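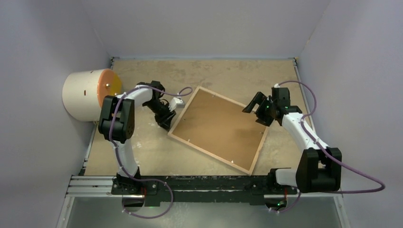 Worel DK-23 dehumidifier: six weeks in a ground-floor workshop

The DK-23 is a desiccant unit, which puts it in a smaller class than the compressor machines most shops stock. Air is drawn through a rotating wheel coated with a drying agent, a heater drives the moisture off the wheel, and the water collects in a tank at the bottom. There is no refrigerant circuit. The practical result is that output holds up in a cold room, where a compressor unit ices over and spends much of its time defrosting.

I bought mine from Drumico in April for a single-skin brick workshop in Weddale. The floor is a concrete slab with no membrane that I can find. Before the unit arrived the relative humidity sat between 72 and 80 per cent, and hand tools left out overnight picked up a bloom of rust on the ground faces. The target was 55 per cent.

Setting up

The box contains the unit, a length of drain hose, a spare filter and a manual in five languages. The English section is adequate, apart from the page on the timer, which describes a button this model does not have. The hose is too short to reach a floor drain from any sensible position. I replaced it with two metres of clear tube of the same bore and held it with a worm-drive clip. The supplied spring clip weeps.

Keep at least 30 cm clear at the back for the intake. The outlet is on top, behind a powered louvre with three positions. The widest sweep moves the most air but rattles on its return stroke; I leave it fixed at the middle position.

Controls

There are four buttons: power, mode, fan and louvre. Modes are Auto, Continuous and Laundry. Auto aims for a figure that cannot be altered, and by my separate hygrometer it settles at 58 per cent. To get lower you have to run Continuous and switch it externally. I use a Myklebust plug-in humidistat with the set point at 55 and a band of three points either side. This works only because the DK-23 remembers its last mode after a loss of power, a detail missing from the manual.

There is one drawback to this arrangement. The unit normally runs its fan for a few minutes after the heater stops, and cutting the supply at the plug skips that. Ragnvald Hägglund, who services these for a living, advised me against it for that reason. I have since moved the humidistat's set point down to 50 and let Auto do most of the work, accepting 58 on ordinary days and using Continuous by hand after heavy rain.

Output and running cost

In the first 10 days it removed some 23 litres, most of that in the first half as the walls and timber gave up what they had been holding. After that it levelled off at a little over a litre a day with the doors shut. Air temperature during the period ranged from 7 to 14 degrees.

Power draw on my meter was 610 watts with the heater on full and 330 on low. That is high. A compressor machine would use less than half as much for the same water in a heated house, and anyone with a warm room should buy one of those. Part of the energy does come back as heat: the outlet air leaves noticeably warmer than it goes in, and the workshop gained two degrees over a working day.

Noise

On low fan it is a steady hush and can be ignored. On high it is intrusive at close range, and the wheel motor adds a faint tick every few seconds. Hedvig Wallin has the previous model and reports the same tick after four years, without failure.

Faults

The tank holds only two litres and has no lid, so it must be carried level. The float switch stuck once, in the third week, and the unit stopped with the tank half full. Cleaning the pivot cured it. The filter is a plain mesh that lets fine sawdust through. I taped a sheet of cooker-hood filter over the grille and change it monthly.

At 129 pounds the price is fair for a desiccant unit of this output. The guarantee is two years, and spares are listed by part number at the back of the manual. The float assembly is part 3918.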